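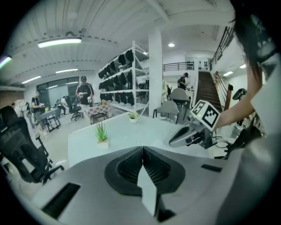 Running phone games on a PC: is it worth the trouble?

Posted 2026-06-04

Yu-na Bae has installed more Android emulators than she would like to admit, and she starts by telling me most people should skip them.

"If you own a half-decent phone and you play on the bus, stop reading," she says. "You'd be giving up eight gigs of disk space to make a phone game worse."

Bae spent part of last November trying to get Bremness, a hero-collecting fighter, to run on her desktop. She wanted the bigger screen, and she had heard the usual claims about keyboard controls and smooth frame rates. I asked how much of that held up.

"The bigger screen is real. You can't argue with a bigger screen. The rest, I don't know. Every download page says 'lag-free.' Who measured it? On what computer?"

She tried Plostik first. The install took one click and then a lot more clicks, most of them saying no to things. It set itself to open at startup and put a game store on the desktop. Bremness loaded on the second try. The swipe attacks, which are most of the game, had to be mapped to keys one by one.

"A swipe is a direction and a speed," she says. "A key is down or up. So the heavy attack came out when it wanted to. I lost to the tutorial boss – the one you're supposed to beat with your thumb while eating lunch."

Brato did better. The swipes worked with a mouse drag, and she says the picture was sharp once she changed the renderer in the settings. It also froze with error 2064 whenever she switched windows. The help page for that error told her to update her graphics driver, which was up to date, and then to reinstall.

"I reinstalled. Same error. I found a forum thread with 21 pages on it and I read every page. The fix everybody agreed on was to not switch windows."

I put it to her that plenty of people use these programs every day and seem happy. She doesn't dispute it.

"Sure. Turn-based games, card games, farm games, anything where you tap and wait. I'd use Brato for that. I just don't buy it for fighting games, and fighting games are what they put in the ads."

Then there is the question of accounts. Essien, the studio behind Bremness, matches emulator players in the same arena as phone players, and some of them get flagged. Bae lost access for a weekend and got it back after one email, minus 3000 gems from an event she couldn't finish.

"They were polite about it. No gems, though. I asked twice."

Would a faster computer have helped? "Maybe with the loading. Turn on virtualization in your BIOS before you blame anything else, that one did make a difference for me. And log in with a spare account first. Don't put your main one in there until you've played a few days."

She still has Brato installed. Plostik took two tries to remove, and the store icon came back once after that.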